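22/05/2020 — two-arm cell, sim side

Long one today, so bear with me, whoever picks this up after lunch. I finally got the Nedov fingers and the Malabanan fingers running under the same controller, which I have been promising to do since the start of the month, and it was much less painful than I had feared. The trick was to stop fighting the old config and just write a fresh one for each gripper. Both now live in the Vivurum folder next to the arm files, and I have left the old config there as well in case somebody misses it.

I ran 519 grasps with the Nedov set and stopped there for the day. The Malabanan set had a head start from earlier in May and stands at 861, so please don't put the totals side by side yet! Rates only, and even those with some caution.

First feelings, for what they are worth: the Nedov fingers close more evenly, and I like them a lot on small things. They do get fussy near a rim. I had 6 aborted closes this morning, all of them with one finger touching the dish before the other had got anywhere near the target. I moved the approach point up a little and turned the wrist, and that cured most of it. The Pludine planner doesn't love the extra turn — it takes its time — but it does get there in the end.

Renders from the overview camera and the close camera: 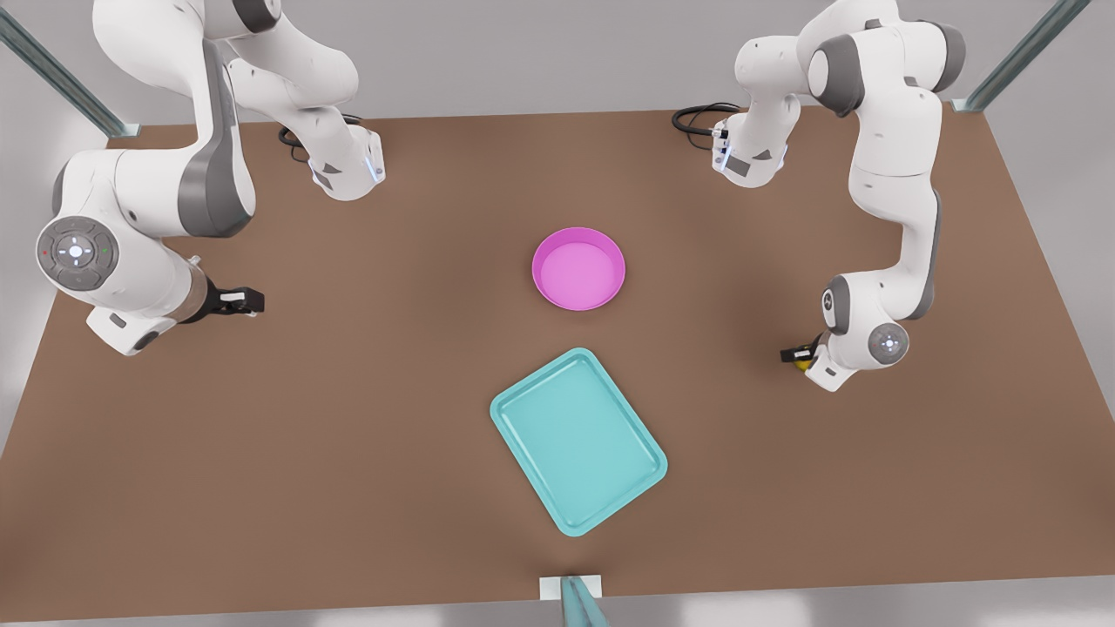
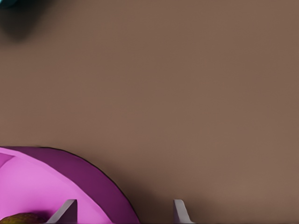

My bigger worry is still the close camera, and whether it gives us enough to work with when the fingers come in over a dish. I would like to keep the view tight, but look how little of the fruit we get in the close one, just the top of it down in the corner, with one finger over the bowl and the other out past the rim. The overview has the whole pink bowl and the tray to spare, and at that distance I don't trust it for judging a finger gap. So tomorrow I'll try tilting the close camera down by 6 degrees, leave the overview alone, and run both finger sets again from the same starting poses. If anyone needs the cell config before then, take a copy first, please. I have 2 half-finished edits in it.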